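Clear bins for snack bags: worth it, or just another thing to wash?

Posted in Kitchen & Pantry by Usurholm

My sister-in-law swears by clear plastic bins for snacks. Chips in one, crackers in another, everything standing up like files. I've watched three of these pantry makeovers online and I don't buy it. A bag of chips is mostly air. You put one in a bin and the bin is full. You put two in and you're eating crumbs.

We have one shelf, 19 inches wide, and a family of 5 who all leave bags half open. Right now the bags get thrown on the shelf and that's the whole system. Before I spend 20 dollars on plastic I'd like to hear from people who have kept it up longer than a month. Does the bin save any room at all? And do you leave the paper liner in or is that for show?
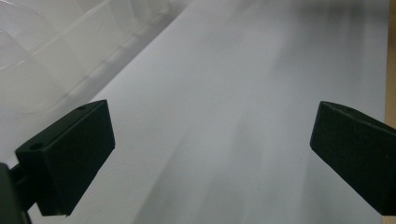 Page last changed: December, 9:14 p.m.

Costel Vlad

I was as doubtful as you are and I still am, a little. Bins do not save room. Anybody who says so is counting the shelf before they put the bins on it. What you get is that the bags stop sliding behind the cereal, and you can pull the lot out at once to see what's stale.

Try it on a table before you buy a set. Put down a sheet of white paper, mark your shelf width on it, set one container in the middle and start putting in the bags you have in the house. Mine was a clear one with rounded corners, borrowed from the sewing things. Rounded corners are easier to wipe but you lose a bit of space in each one, so measure the inside at the bottom. The size on the label is usually the outside at the rim.

Opened bags: squeeze the air out, fold the top down twice, clip it, and put it in on its side. Full sealed bags stay out of the bin. They won't break in if you force them, they'll pop. 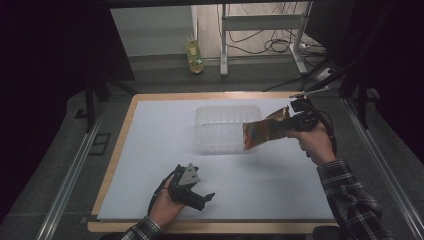
Orange, red and gold snack bag at the edge of the clear container.

As for the paper, I use it on the table only. In the bin it soaks up grease and then you have greasy paper.

Vasiliu

just get baskets

Tedumero

I disagree with the folding. Foil-type bags spring open again unless the clip is a strong one, and the cheap clips in the multipacks are not. We went back to a cardboard box with the flaps cut off. It cost nothing, and when it gets grubby it goes in the recycling. Looks terrible, I'll give you that.

If you do buy, buy one bin and live with it through the holidays. I have never seen a set of six where all six were still holding snacks by spring. Ours ended up with batteries in them.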